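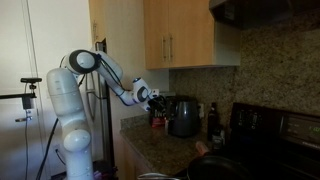 Prellden, July 2026

The rulebook for robots in home kitchens runs to 80 pages, and Kwabena Acheampong has read it twice. He was no happier the second time.

"There's a page and a half on what colour the warning label should be," he says. "There's one line on knives."

The Groltov code, as everyone in the trade calls it, came out in June. Firms sign up to it of their own accord, mark their own work and pay 2000 euros a year to print the badge. Söderlund and Pruvgate were first in the queue. Neither would tell me whether a product had ever failed.

Much of it is sensible enough. Keep the arm slow when a person is within reach. Fit a stop button that a child can find and a toddler can't. Where it goes soft is on the ordinary mess of a worktop, where a gripper may come down over a pot of utensils with a kettle right beside it and the stove an arm's swing away. The code says the maker should "take account of nearby heat". How near, and how hot, it leaves to the maker.

Trinidad Olivares, who helped draft it, thinks I'm being unfair. The group read 324 comments, she points out, and a strict limit would have been out of date by Christmas. Perhaps. But cookers have had strict limits for years and people still manage to sell cookers.

Then there are the cables. Section nine wants them "tidy where practical". Waldemar Adamczyk, who fits these arms for a living with his brother Henryk, laughed when I read it to him. Practical for whom, he asked, and went back to his drill.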